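Valum ticket 519 - gear plate task, episodes rejected on upload
Opened April 12, 2025
Status: waiting on reporter
Site: Furkell

Uploaded 245 demos of the gear plate task. The checker rejected every one after number 200 with "joint stream / video length mismatch". The first 200 went through fine. Same operator, same task file, nothing changed on the arms.

Reply from Cronin support:
Video on the rejected episodes runs longer than the joint log. Was the recorder restarted at any point?

Reporter:
Yes, once, after lunch. The wrist cameras stayed on. Plate and gears are in the usual spot on the grey mat and the head view looks normal. 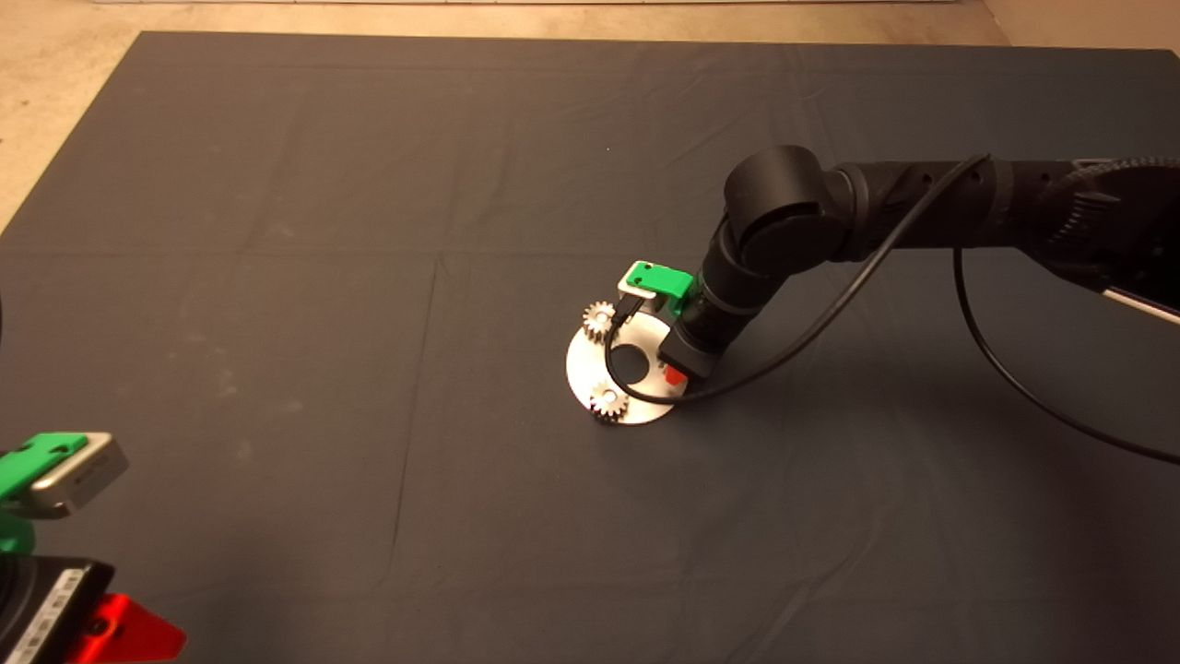
Restarting the recorder without the cameras leaves the old frame buffer in place, so each new episode picks up leftover frames at the start. Close both, wait for the light on the hub to go off, then bring the cameras up first. Please record 2 test episodes and upload those before doing any more.

Don't trim the bad ones by hand - the labels will drift. Leave them in the Furine folder and we'll run the realign script on our end.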